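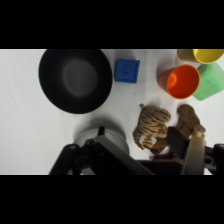 Ticket 452
Queue: Zedance item catalog, Drusulthorpe
Opened by: Esi Dramani
Assigned to: Elikem Darko
Opened: June 1, 2025
Status: Closed
Subject: Large bowl listed twice, block rejected at check-in

Issue as reported
The tabletop set no longer matches its item list. Zedance shows two large bowls, one entered as black and one as gray. We own one. The frying pan and the plastic cups check in normally. The blue block is refused with the message "marking required," and the set stays open until every line is cleared.

Steps already tried by the reporter: signed out and back in, removed the set from the shelf list and added it again, printed new tags. No change.

Entry 1 – Elikem Darko
Reproduced. The black bowl is item 33. The gray bowl was added last October during the shelf move and has no tag number. Both lines have the same diameter and the same shelf. The bowl is dark and reads as either color depending on the light over the table, so I think it was entered a second time by someone who searched for "gray" and found no match.

Do not delete either line yet. Deleting a line that belongs to an open set also drops its check-in history.

Entry 2 – Arnel Padilla
I compared the tags by hand. Tag 33 is on the bottom of the bowl and scans correctly. There is no second bowl on the shelf or in the overflow bin.

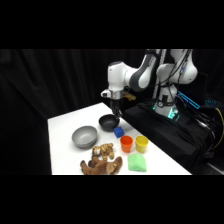 Does the frying pan need its own line, or can it share one with the bowl?
The pan needs its own line. Shared lines are for items that are stored and replaced together, and the pan is replaced separately.

Entry 3 – Elikem Darko
Merged the gray line into item 33 and changed the color field to "dark." The field accepts free text, so this is allowed. Search now returns the bowl for black, gray and dark – I added the first two as alternate terms. History is intact.

The block is a separate fault. The catalog template for blocks has a required field for the molded marking, and the field was blank on ours.
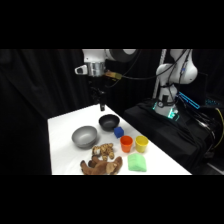
Filling in the field with a guess would clear the error, but the line would then be wrong for anyone checking against it later. I asked Sang-wook Won to make the field optional for single blocks. It remains required for blocks from lettered or numbered sets.

Entry 4 – Sang-wook Won
Template changed. Existing lines pick up the change after the next save. Open the block line, change nothing, and save it once.

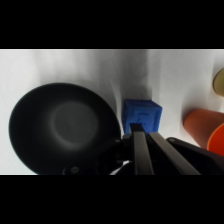
Frying pan and blue block, listed on separate lines.

Entry 5 – Esi Dramani
Saved the block line and ran check-in again. The block was accepted. The bowl appears once. The yellow, green and orange cups are still on their own lines, as before, and the set closed without errors.

Resolution
Duplicate bowl line merged into item 33. Marking field made optional for single blocks. Sets with the old template will show the same error until their block lines are saved – reopen this ticket if the error remains after a save.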